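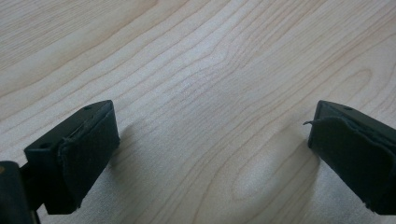 2 min read

I spent most of August reading about how small places pick their leaders, and the one I keep going back to is Lonemura. It had 1,370 people on the rolls when it split from the Harahap district, and for a while it had no mayor at all.

What it had was an acting council chair. The district charter said an acting chair could serve until the first regular election, but it set no deadline for calling one. So the first chair stayed in office for four years. The second lasted eleven weeks. The third called the vote in his first month and lost it.

The old minutes are dull and I liked them a lot. Most of the fighting was over the road to Vernero and who should pay for the bridge. The title on the door hardly came up. When the council wrote its own charter, it gave an acting chair 90 days and moved on to drainage.

Dastavero, the next town over, went the other way. It kept the open-ended rule until its population passed 3,000, and by then two chairs had served longer than any elected mayor since. I haven't found a good account of why people there put up with it. Turnout was low even after the change — around 1,000 votes in a town that was close to 4,000 by then.
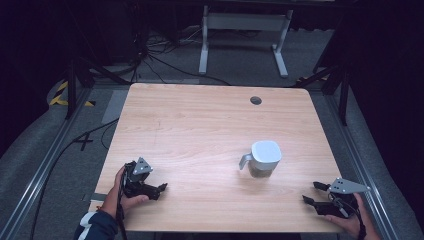 A reader from Dastavero wrote to say that I have the low turnout wrong, or at least the reason for it. The first two elections had only one name on the ballot, and plenty of people saw no point in going. The third had three candidates and the line went out the door of the school.

I'll look for the returns from that third election next. The county office keeps them on paper and is open until noon.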